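Re: [handheld-demos] hat task, how many more?
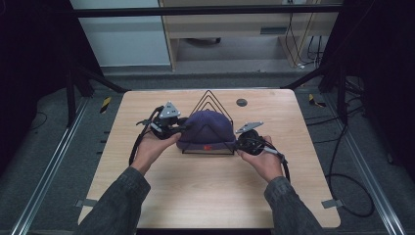 Jannik, quick one before I lose the room at 16:00. Short answer to yours is no, 100 isn't enough, not for knitwear. The rigid stuff was fine at that number, the hat isn't. Policy keeps closing too high and coming away with nothing. I think it's mostly our demos: half of us go in low by the cuff, the other half pinch near the crown, and it averages the two into rubbish. So from now on everyone comes in from both sides at once, one gripper left, one right, hat upright on the wire stand, red tag to the front. Start with the tag facing you every time please, I had to bin 16 takes where it was round the back.

Other things:

- tracking drops out when the plate on top of the gripper rolls past the head camera. Wrists slow, elbows in.
- cables. Leave slack over the table edge before you start, a tug shows up as a jerk in the trajectory and Plotier won't smooth it out
- dark sleeves are fine, rolled up or down but pick one per session
- log bad takes as bad, dont delete them

Total across all tasks is 1026 now, the hat is 96 of those after binning. I'd like it doubled before we retrain. Card is on Trello under Vokonus, put your initials on a slot.

Will look at the remote control comparison after that, Rothe still has the leader arms.

> On the hat task: we have roughly what we had for the boxes when
> they started working. Can we stop at 100 and train? I would
> rather try teleop for the rest, my hands are tired and the
> closing force is easier to see in teh logs.
>
> Jannik Thiele

Fair on the hands. Swap every half hour then.

M.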